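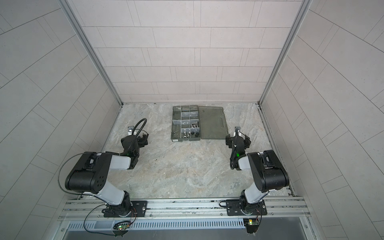
Sorting cell, hardware box open between the two arms

drita_k
This is the cell in our packing room at Cemurach since June. Before, four of us filled the small hardware boxes by hand: nuts, bolts, washers, screws. Now two of us stay beside the cell and two went to returns. I would like to hear from other people who had such a change. My back is better, I must say it. But I talk with almost no person during the shift.

hefinp
We got ours two years ago. The first months are the worst. Do you still fill any boxes by hand?

drita_k
Yes, the mixed orders. Yesterday 170 boxes by hand, and the cell had the rest. The supervisor counts only the total, so it looks like the cell did everything.

Rhodri B.
Sorry but I disagree with the sad tone. I filled boxes for nine years and my thumbs are finished. Let the grippers pick up hex nuts. Returns is more interesting work anyway.

drita_k
For you maybe. My colleague in returns did not ask to go there — she was told in the corridor.

Rhodri B.
That is a manager problem. Two arms on a rail did not tell her anything.

idris_p
Both of you are right a little. At Pilulov they promised training for everyone and then only the maintenance people received it. Drita, who is allowed to stop the cell and move the box when it stands wrong? With us the operators had to call someone each time, and that made people angry more than the arms did.

drita_k
We can stop it, but to start again we must call Rafferty. He is kind but he has also the other building.

hefinp
Ask for the restart training in writing, and ask which pay grade it belongs to. We waited too long with the second question.

drita_k
Thank you, I did not think about the grade. We have a meeting 3rd September, I will bring it there.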